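Budget for the Tuesday after the robot arrives

15 July 2024

I have sat on the buying side of the table for a good many years now, and I have grown fond of the people who sell us things, I really have, but I do wish they would quote for the whole of a job. The work we want from our pair of arms at Climthorpe is clearing and laying a place: plate, cup, a bit of bread or cake, tray to one side. 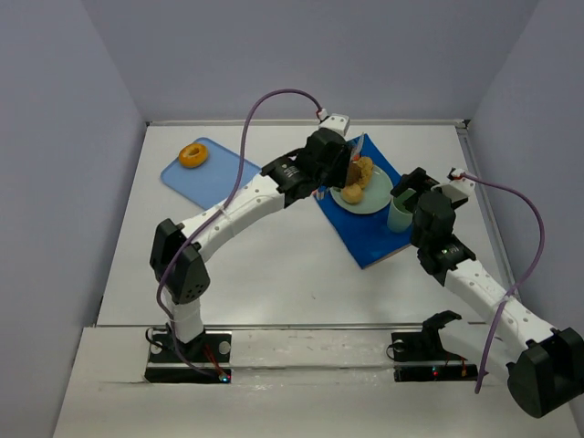
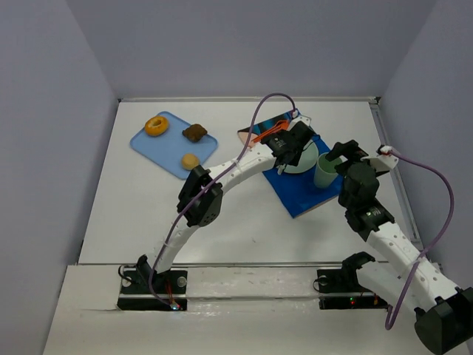
When we first put this project into the yearly plan, the line read "two arms, with grippers" and had a single figure beside it. I wrote that line myself, so I can be as rude about it as I like. It was a perfectly good price from Laaksonen, who were patient with us from start to finish, and I was so pleased with the discount that I never asked what the arms would be standing on, or what they would be picking up, or who was going to put the buns back where they started forty times in a morning.

Those small purchases came to £1,403 by the end of the first quarter. I have the list in front of me and there is nothing silly on it. Spare cables, fixings, cups and plates, mats in different colours, pretend food, real food (we went back and forth on that for weeks), cleaning cloths, a decent stool. Every item was sensible, and every one of them had to be begged from some other budget, with a form, and an apology, and a wait. I counted 31 separate orders. If you want to know why a project feels slow, go and look at how many times somebody had to ask for twelve pounds.

Then there is the question of one arm or two, and I know this divides people. The thrifty voice in the room will always say buy one, learn on it, and add the other later. I used to be that voice! It sounds so reasonable. But plenty of what we do with our hands at a table is two-handed, one hand minding the plate while the other sees to the cup, and if that is the work you are after then a year with a single arm teaches you a good deal about a different job. Buy one if your work needs one, by all means. Just don't buy half of what you need and call it caution.

I would also put in a word for spares, which never look exciting on a form. We asked Ostero to price a full set of the parts most likely to wear, and it came to £2,697, and I am sorry to say we struck it out because it looked like a luxury. We later lost 74 hours of working time to a part that would have been in that box. I don't blame anyone for it but myself, and I have since become rather a bore on the subject, as my colleagues will tell you.

The other thing I have come round to is paying for people's time in plain sight. We took the Ikow training days because they came with a reduced rate, and they were very good, but the real learning was done afterwards by two of our own staff, squeezed in between everything else they were meant to be doing. Next year their hours will have a line of their own. It makes the total look worse, and I have been told so, kindly, more than once.

The new plan goes in at the start of September, and this time I have asked for the arms, the table, the crockery and the people on one page.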